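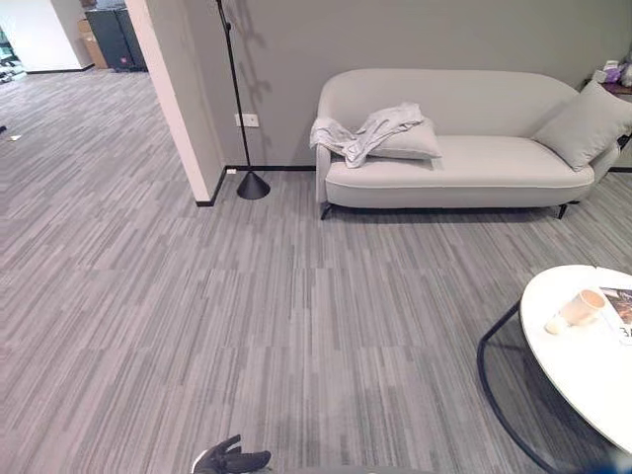
Sofa against the gray wall.

Search this site... Go

# Plirnard session data, README

Hi! I put this together for anyone who wants to play with the registration and session numbers from the Plirnard user meetup at Merkthorpe. Last updated 9 Sep 2008.

You get 2 files. `sessions.csv` has one row per talk (title, track, room, length in minutes, seats). `scans.csv` has one row per badge scan at a door, with the names stripped out and replaced by a random ID.

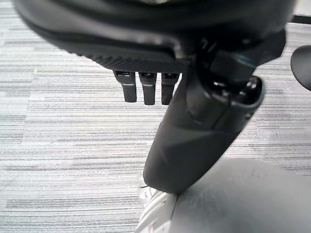

Black hand, three fingers showing.

## What's in it

There are 44 talks over five tracks. Most ran 50 minutes, but the Prelisard track did its own thing (short demos back to back, so watch the length column!). More than 5 of the talks switched rooms after the program was printed, and I kept the room people really sat in.

Things I know are wrong:

- Donnelly Room shows up as "Donnelly", "Donnelly Rm" and once as "Donelly". I left it alone, sorry.
- Scans during lunch don't belong to any talk. The session field is blank.
- Some folks scanned twice. Dedupe on ID plus session before you count heads.
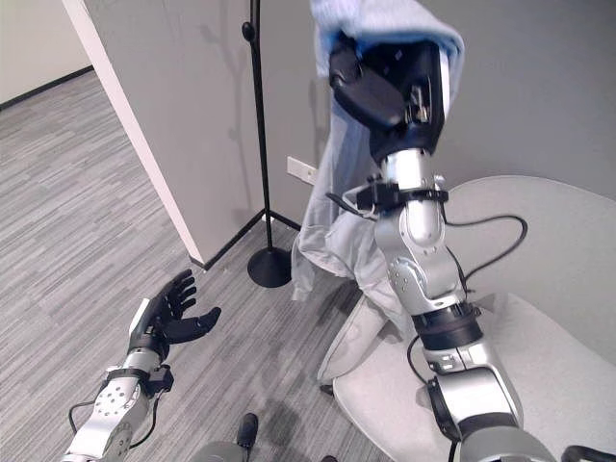

## How to load it

Plain commas, UTF-8, header on the first line. Excel wants to turn the start times into dates, so import them as text. I use a tiny Perl script and it chews through both files in no time. 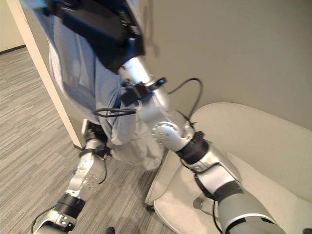 **Plirnard User Group, Program & Data Team**

Use the files for whatever you like, just mention where they came from. If you make a chart out of them I'd love to see it. We start planning the next program in November, and room sizes are always the big argument, so anything on which talks overflowed would be a huge help.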